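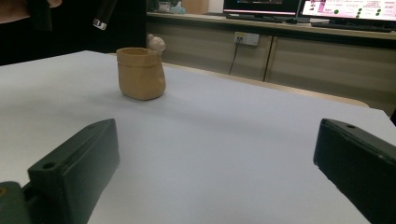 COMMUNITY & WORKPLACE | INTERVIEWS

Benvinda Magalhães has managed the shared workroom at the Novstead Center since April, when the building reopened to its tenants. The room serves four offices on the same floor, and its large white table is used for sorting, small repairs, meetings and lunch. In the conversation summarized below, Ms. Magalhães discussed the rules she introduced for that table and the reasons a small number of objects are permitted to remain on it.

"When I arrived, the table was a storage shelf with legs," she said. "People came in with a box, put it down and went to a meeting. The box stayed. I have nothing against boxes, but I had 15 requests in my first month from people who could not find a place to work."

Her first measure was an inventory. Staff from the Hevon and Sequeira offices helped her list every loose item in the room, including the contents of the cabinets along the back. The final list ran to 1,230 entries. Of these, 796 were returned to their owners, moved to the supply store at Eswood or thrown away. The remainder went back into the cabinets, with a printed list kept inside each door.

The table itself is now cleared at the close of each working day. Ms. Magalhães allows one exception, a small tan cup made to look like a paper bag with its top folded over. A little cream-colored animal head with round ears shows behind the rim.

"It was on the list like everything else," she said. "I asked whether it should go into a cabinet, and the answer from all the offices was no. I did not argue. A shared room should have something in it that people are fond of."

She was asked whether an exception of this kind makes the rule harder to apply.

"It has not so far. The cup is small, and it can be moved with one hand when the table is wiped. If someone wanted to leave a printer there, we would have a different discussion."
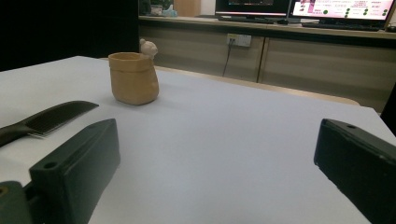

Personal items are treated separately. Combs, keys, glasses and similar belongings found at closing time are placed in a drawer near the door and held until they are claimed. Ms. Magalhães prefers this to sending notices. "A notice about a comb embarrasses the person and takes longer to write than the comb is worth," she said. "They know where the drawer is."

The computer monitors on the long counter remain available to all tenants. Cables are to be kept off the white table, and equipment that needs power is to be used at the counter, close to the wall sockets. A request for an additional work surface has been submitted and is under review.

Asked what she would advise other buildings considering a similar arrangement, Ms. Magalhães recommended beginning with the inventory, even where it appears excessive. "We spent four afternoons on it. Some of the staff thought I was being strict. Then one of them found the hole punch he had reported missing, and after that I had more help than I needed."

The guidelines for the workroom are available at the front desk.

3 comments

eswood_reader
Is the printed list typed up fresh each time something moves, or do you write on it by hand? Ours is always out of date.

Tenant, 2nd floor
I would vote to keep the little cup too. Glad it stayed.

R.M.
Please consider a second drawer for chargers. The one by the door is already full.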